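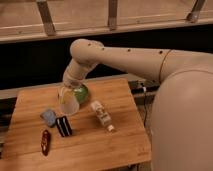
Clear cup, green bit behind it, and that lovely grain underneath

Small Things on a Wooden Table
Sorkidley gallery, page 3
Posted 18 Aug 2026

Welcome back! I've been hooked on tabletop odds and ends since April, and this page is all about the stuff that ends up together on one piece of wood – cups, bottles, bowls, little bits and bobs in colors that have no business looking so good side by side. There are 94 pictures in the full Sorkidley set now, and I still get excited every time I add to it.

The cup
I'm a sucker for see-through plastic. A slightly frosted cup softens whatever is behind it, and green is the best color for that, hands down. Look at how round that shape is!

The striped one
Black with white bands, a small box or maybe an eraser. It's my favorite thing on the table and I'd happily fill a whole page with stripes (Skondeck readers, you've seen me try).

Light blue and dark red
The flat blue square has a spongy look to it, and the red one with the white speckles could pass for a candy bar. Two strong colors on light brown wood – yes please.

The little white bottle
Lying on its side, label in beige and brown. Quiet next to the others, but I love those warm label colors against the planks. 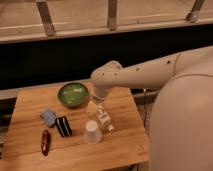
Bowls deserve more love in general. Give me a shallow one with a mottled green glaze look and a darker rim and I'll stare at it all afternoon, especially when the light leaves those pale spots on the inside. Clear bottles are nearly as much fun, and a plain white cup close by gives your eyes a rest.

More from the same table
The Jonalon page has 2 more sets, mostly bowls. If you like labels and caps, try the Dwivedi page next – bigger pictures over there, and lots more green!

Back to gallery index
806 views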